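Panel finish, job 1788, cleaning notes
2019-02-25

Carrying on from the page Chih-ming started. The job is the matte dark gray panels for Laur. They want them delivered clean, with no wax, no polish and no film left on the surface. The written requirement is one line long and says "even appearance at arm's length." We have had trouble with marks on this color since November and I want one agreed way of dealing with them before the next lot is packed.

Bench lights on, blind open for the first part of the morning, closed after that. Room a bit cool. Cloths were the washed white cotton ones from the drawer, not the blue paper. The blue paper leaves lint on this finish and I have stopped using it.

First thing, went through the lot with Mohit. Most of what we found was ordinary handling: fingerprints near the edges, a couple of wide drag marks from the packing foam, dust. Two panels had drips that had dried with a hard outline. Those are the ones that worry me, the outline is what customers see first.

The foam marks wiped off dry with hardly any pressure. Fingerprints did not. Dry wiping spreads them and gives a broad dull area in place of a small one. I did this on the second panel before I remembered, and then had to clean the whole face to get it even again. Lost most of an hour to it.

Large slate-gray one: cloudy, darker patch up and down the middle, reaching the lower edge, blotchy with no clean outline. I can't say from looking whether it is a smudge or a reflection. One tiny white speck just to the right of the upper part of it. The gray goes a little lighter toward one side and darker toward the other, which I put down to the light and have not logged as a fault.
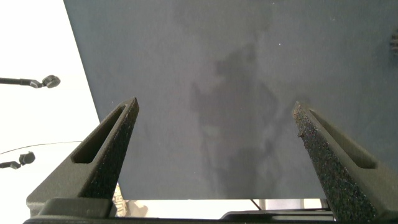
Does a smudge on a matte finish need a solvent to get it off?

Plain water with a small amount of neutral soap takes off most hand grease if the cloth is changed often, and solvent should wait until that has been tried twice.

Method as I ran it, for whoever picks this up:

Blow the dust off first, or use the soft brush. Grit under a cloth will shine up a matte surface in one pass and there is no way back from that short of refinishing.

Mix 300 ml of lukewarm water with a few drops of the neutral soap. The Drondberg bottle is the one to use. The other one on the sink has perfume in it and leaves streaks.

Damp cloth, folded in four, straight strokes from one edge to the other. No circles. Turn the cloth to a clean side after each stroke and take a fresh one when all sides are used.

Rinse with a second cloth and clean water, same direction. Then dry straight away with a third. Letting it dry on its own is how we got the outlines.

Leave it alone for ten minutes before judging. I kept wanting to call a panel done while it was still a little damp, and damp gray looks wonderful.

Results. The method cleared fingerprints on all seven panels I tried it on. It cleared one of the dried drips fully. The other went faint but I can still find it at a low angle. Chih-ming thinks the drip took something out of the top of the finish and that we are looking at a real change in the surface, and more rubbing will only make it bigger. I agree with him and have set it aside.

Nafula asked for the isopropyl to be tried on the remaining drip. Tried it on a scrap offcut first. It lifted the mark and left a slightly darker ring, which faded while I was watching but did not go away completely. Not using it on customer panels. Offcut is in the tray with a label, don't throw it out.

On telling reflections from smudges. This cost us time on the last lot and I expect it will again. What I do now is move my head, then move the light. If the dark area travels it is a reflection. If it stays put while everything else on the surface changes, wipe a small corner of it and look again. Mohit holds a sheet of white card up between the panel and the room, which is quicker when you can get someone to hold it for you. A matte surface still picks up the shape of large dark things nearby, in a soft sort of way with no edges, and it is easy to spend a long time cleaning something that isn't there. I have done it.

White specks: could be lint, could be a chip, could be something under the finish. Brush first. If it is still there, fingernail through a cloth, lightly. Past that, mark the spot with low-tack tape beside it (beside, not on top) and let Chih-ming look.

Talked to Femi Obi about gloves. He has a box of the thin nitrile ones and says the powdered kind was a mistake. Agreed that anyone lifting a panel by the face wears them. Lifting by the edges is still better. The rack from Hukusden holds them apart properly but the lower slots are tight and people grab the face to pull them out, so I have left the bottom row empty until the felt is trimmed.

Jaanus Mockus phoned about the sleeve material. Janov can supply the soft sleeve in the wide size but the price goes up for small orders. Told him to send a sample and we would rub it on an offcut before saying anything. If it marks the gray the way the foam does there's no point paying more for it.

Still open:

Recheck the faint drip with the blind open, when there is low sun.

Large panel: card test on the cloudy area, then one wipe at the lower edge, and write down which it was. Brush the speck.

Ask Laur what light they will be inspecting under. Arm's length in their office and arm's length under our bench lights are different things.

More white cotton. Down to the last stack, and over half of those have stitching at the hem that should be cut off before they go near this finish.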